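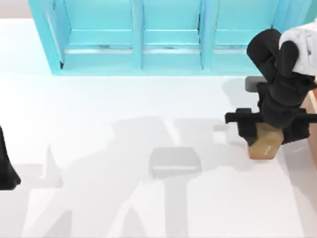

Leena Kallio wrote under my last post that I should stop pricing arms and start pricing everything that isn't an arm, and that if I got to the end of that second list and still had money left, she'd be very surprised. Well, Leena, I did the list. I've been grumpy ever since!

For anyone who missed the last post, I'm trying to set up a small two-arm packing station in the back of the shop. Small boxes go from the table to a shelf and back again, all day, which is the dullest part of my week and the part I'd most like to hand over. I've been running it in simulation since January, on a table with a shelving unit along the back and two arms, one gripper each. The simulation cost me nothing but evenings (and one very long argument with a graphics driver).

So, the quotes. I asked 3 suppliers and 2 of them wrote back. Drilteck sent a proper breakdown, line by line, with the grippers priced apart from the arms, and I could kiss whoever typed it up. Burnis sent one number and a cheerful note saying we could "discuss scope". I don't want to discuss scope, I want to know if the mounting plates are in there. Takia never answered, so they're off the list unless somebody there happens to read this.

What I hadn't planned for was the boring stuff. Leena was right about that. A table stiff enough to bolt two arms to. Cable covers. Somebody to come and look at the wiring, which in my building is older than I am. A stop button you can reach from both sides. Spare finger pads at $80 a set, and I'd want a few sets in the drawer before day one. None of it is exciting and all of it has to come out of the same pot. My pot for the extras was $3,000, and I'd spent it on paper before I got to the shelving.

Ah yes, the shelving. I'd been telling myself I could use the old rack from the stockroom, but its shelves are deeper than the ones in my model, and I've only ever tried reaching into the model's. Do I change the model or buy a new rack? Changing the model is free, so that's this weekend gone. Lappalainen do a shorter unit with open compartments that looks close to what I need, and they'll let me return it if it's unused, so it's on the maybe list with a question mark next to it.

The other thing I keep going back and forth on is whether to buy both arms at once. Drilteck's price is better for a pair - not hugely, but enough to notice. On the other hand, one arm would let me find out what I've forgotten before I've paid for it twice. I could leave the second set of bolt holes ready and add the other arm when the first has earned a bit of its keep. My head says one. The rest of me has been watching two arms on a screen for months and wants two.

I've asked Drilteck how long they'll hold the pair price and whether I can pay for the grippers separately. If they say yes to both, I'll probably order the table first and get the wiring looked at while I wait. And if you've bought a bench for something like this, please tell me what you paid for it and whether you'd go heavier next time.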